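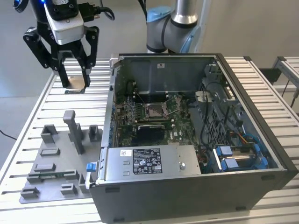

Hand guiding should win on anything that ends in a socket, one reader of our workshop draft told us, and remote control is just a slower way to get the same path. I'd have bet money on that too before we started! So this section is about how we showed the robot the desktop tasks both ways, and what each one felt like from the operator's chair.

## 4.1 Two ways of showing

In hand guiding, the operator stands at the table, holds the arm by the wrist and walks it through the task. In remote control, the same person sits at the Tsuji station (a pair of handles and a screen) and drives the arm from there. We collected 900 demonstrations for the Skiltorholm task set, split evenly between the two modes, with 3 operators taking turns.

The first surprise was about hands and eyes. When I guide an arm by the wrist, I'm leaning over the case, and my own forearm gets into the wrist camera view far more often than I thought it would. The policy then learns from pictures it will never get at run time. We tried standing on the other side, which helped the camera and was terrible for everybody's back. From the Tsuji station there's no body in the workspace at all, so the camera sees the fingers, the part and the board, and that's it.

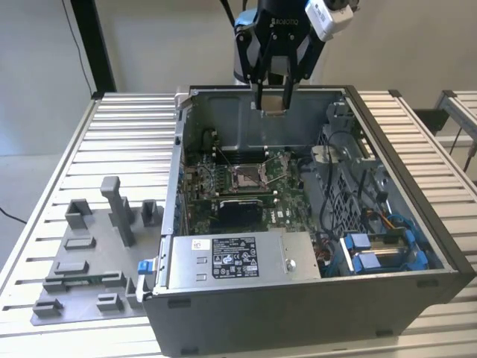 ## 4.2 Small parts near the board

Going down into an open case is where the modes really come apart. Hand guiding gives you feel for free: you notice the arm brushing a wall before you see it. With the handles you have to trust the screen, and all of us drove too slowly in the first week (I was the worst). Our demonstrations from those days are full of little pauses above the board, where the operator is plainly thinking. We kept them in, and then regretted it, as the trained policy picked up the habit and hovered in the same places.

What fixed it was dull. We asked operators to stop high, look for as long as they liked, and then go down in one move without stopping.
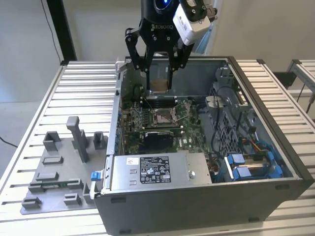
We also cut the handle scaling in half for the last stretch of the approach, switched by a foot pedal, so a big comfortable hand motion became a small one at the fingertips. People took to the pedal right away, and at Litumbridge, where the second setup lives, they now use it for nearly everything.

One warning if you try this: log the pedal. We didn't for a while, and sorting out afterward which stretches were scaled was a miserable job.

## 4.3 Laying out the parts

Every demonstration starts from the same kind of layout, with the case on its side and a fixture plate to its left. The plate keeps parts where both the operator and the arm can get at them, and it saves a lot of arguing over what counts as the same starting point. The Toniston group first used a plain tray, and their operators spent much of each session nudging things back into place.

**Figure 4.** The layout for the desktop tasks. The white square part is in a recessed pocket at the left of the plate, and a green circuit board strip lies in a slot lower down. The CPU socket in the case is empty.
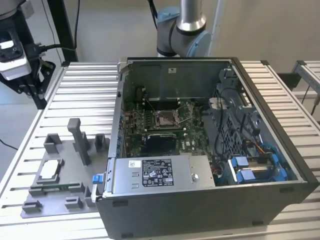 ## 4.4 Which demonstrations we kept

We threw out any demonstration where the operator asked for a redo, plus the ones where a part was dropped and picked up again. I went back and forth on the drops! A recovery is useful to learn from, but ours were too different from one another to teach much, so they sit in a separate folder for later.

For the results in the next section we train on each mode alone and then on the mix. The mix uses the same total number of demonstrations as either single mode, drawn at random with operators balanced.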